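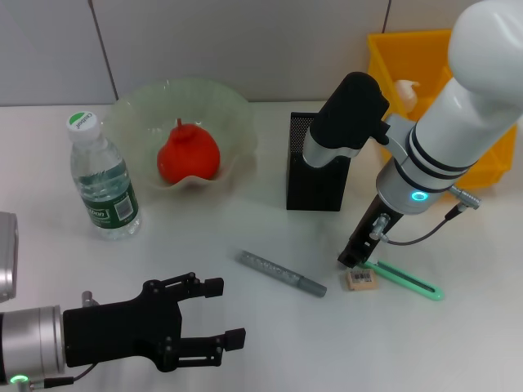
I picked up the new Nosby book on Saturday's market run's replacement, the little bookshop on Bettencourt Street, and I've hardly put it down. It's called Nosby Remembered, it runs to 360 pages, and if you grew up on the harbour side like I did you'll be nudging whoever is next to you on the sofa every five minutes (sorry to mine).

The local history group has been promising this one for ages. Their last two were slim things, one on the chapels and one on the railway halt, and I enjoyed both, but this time they've gone for the shops and workshops, and there's so much more to get your teeth into! The longest chapter is on the Zanora, which older readers will know as the picture house and younger ones as the carpet showroom. I had no idea it started out as a roller skating rink. There's a lovely bit about the skating band refusing to play until the stove was lit, taken from the rink manager's own notebook, and a plan of the building showing where the ticket window was. My nan always said it was on the left and she was right.

Then there's Zerkov's, the bakery at the top of the hill. The book has the whole story from the first oven to the closing down sale, with price lists, a delivery round drawn out on a map and a recipe for the seed loaf that I'm going to try once I've found a tin the right size. People on my road still talk about that loaf. The recipe makes 3, so I may be popular with the neighbours for an afternoon.

The old photographs are the best part for me. A whole section comes from a family album that was handed in at the library, and the group has done well to put names to so many of the faces. A few are still marked unknown, and there's an email address at the back if you spot an uncle.

I do have a grumble or two. The index is thin (you won't find the rope works in it, though it gets four good pages), and the map at the front is printed so small that I had to fetch my other glasses. The chapter on the fish market also stops rather suddenly in the war years, and I'd have liked to know what came next. Maybe that's being saved for another volume.

It costs £36 in hardback, which made me blink, but it's a proper heavy book and the money goes towards the next one. The bookshop has copies behind the till, and the library has put one out for reading in and 3 for lending, all of them already on hold when I asked. The group is giving a talk in the library in December, starting at half past seven, with tea beforehand. I'll be there with my nan's Zanora ticket stubs in an envelope.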